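4. Results: what households say about watering, and what they do

4.1 The stated schedule

Every household in the study had a watering schedule. We know this because we asked, and every household told us, most of them with some pride. The schedules were specific. Plants were watered on a fixed morning, or when the top inch of soil felt dry, or (in one apartment on the Qian side of the river) when the bathroom was cleaned. The interview form had a box for "no schedule," and it remained in mint condition throughout the fieldwork.

The diaries tell another story. Participants noted each watering in a small booklet left beside the plant, and we collected 762 usable entries over the eight weeks of the study. Entries that gave no plant, or that concerned a cat, were dropped. When we set each diary against the schedule its keeper had described at intake, the two matched in only two homes. One of those belonged to a retired bookkeeper. The other belonged to a man who, when asked at the exit interview, said he had filled in the booklet the night before we came.

We do not read this as dishonesty. As Tang and Fu argued in their earlier work on kitchen composting, people asked about a routine tend to describe the routine they would have if the week went well. Watering is a good case for seeing this at work, as it is cheap, quick and easy to put off, and the plant does not complain in words. By the time it complains in leaves, the keeper has usually come to regard the problem as one of light.

4.2 The glance

What the keepers did in practice was look. The most common reason written in the booklets was some version of "looked thirsty," with "looked sad" close behind. Several entries give no reason beyond the fact that the keeper was standing nearby with a glass. We call this pattern watering by glance, and it accounts for most of the difference between keepers whose plants did well and keepers whose plants did not. A plant that sat where somebody ate, worked or waited for the kettle got looked at many times a day. A plant on top of a bookcase got looked at when it dropped something.

Placement therefore did much of the work that participants gave to knowledge. In the Nindside building, two neighbors kept cuttings taken from the same parent pothos. The first had read widely on the subject and owned a moisture meter. Her cutting lived on a high shelf in the spare room and was in poor shape by the fourth week. The second neighbor called the plant "the ivy" from start to finish, was not interested in being corrected, and kept it on the table where she did her bills. It put out new leaves all through the study. We were careful not to tell either woman about the other, although we later learned that they had discussed it at length in the elevator.

4.3 Saucers, bowls and other things pressed into service

Few of the pots we saw stood in the saucer sold with them. Keepers used soup bowls, pie dishes, the lids of storage tubs and, in one home, a decorative plate commemorating the Plisen flower show. The most frequent arrangement for smaller plants was a plastic nursery pot set inside a wide bowl taken from the kitchen (Figure 6 shows a pothos in a nursery pot set in a wide bowl). Participants rarely described this as a choice. The bowl had been nearest, and then it had become the plant's bowl, and in several homes a replacement had been bought for the people.

The habit matters for our argument because a bowl forgives. Water poured too fast does not reach the floor, so the keeper is not punished for haste and goes on watering from whatever is in hand. It also hides the result. In a shallow saucer, extra water is soon noticed, often by a sock. In a deeper vessel it can stand for days, and keepers who relied on the glance were looking at the leaves. Suominen makes a similar point about drip trays in office buildings, where the matter is complicated by the fact that everyone on the floor believes they are the only person watering.

Participants were divided on whether standing water was a fault. Some tipped it out at once. Others left it on purpose and spoke of the plant "having a drink," a phrase we heard often enough to give it its own code. A third group had no view until we asked, after which they had a strong one. This last effect is a weakness of the study, and we return to it in Section 5.

4.4 Reminders

Almost 8 in ten keepers under forty had at some point set a reminder to water. Very few could say when it last went off. One participant had been dismissing the same alert each evening since March and described it as "more of a greeting." Another used the Clemotia reminder service, which sent her a cheerful message about a fern she had thrown away.

Su and Tan have suggested that reminders fail because they arrive when the keeper is somewhere else. Our diaries support this only in part. Plenty of alerts reached people who were at home and within reach of the plant, and who wrote in the booklet that they had been about to get up. The glance seems to work where the alert does not: it comes with the plant attached. Whether it would survive a move to a larger apartment is a question the present data cannot settle, although three participants have since offered to test it if we cover the rent. 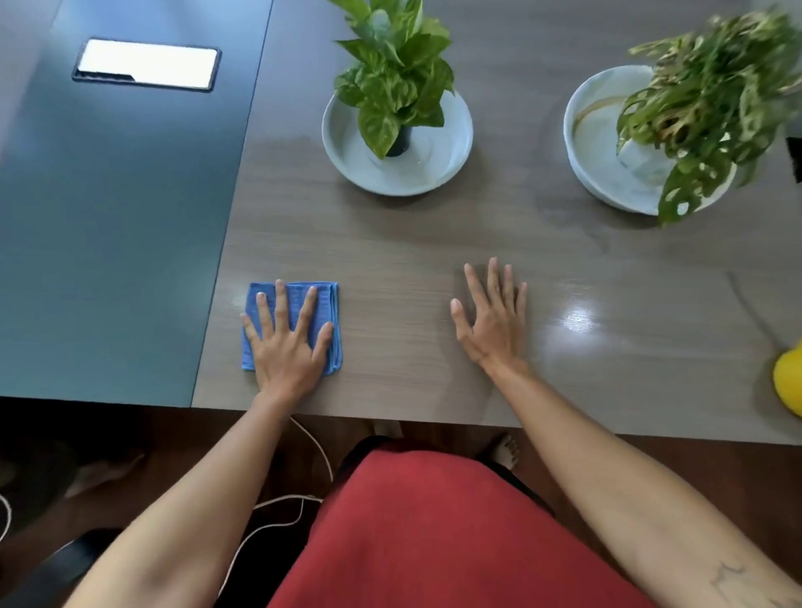
Figure 6. A variegated pothos in a black nursery pot, set in a shallow bowl with water around its base.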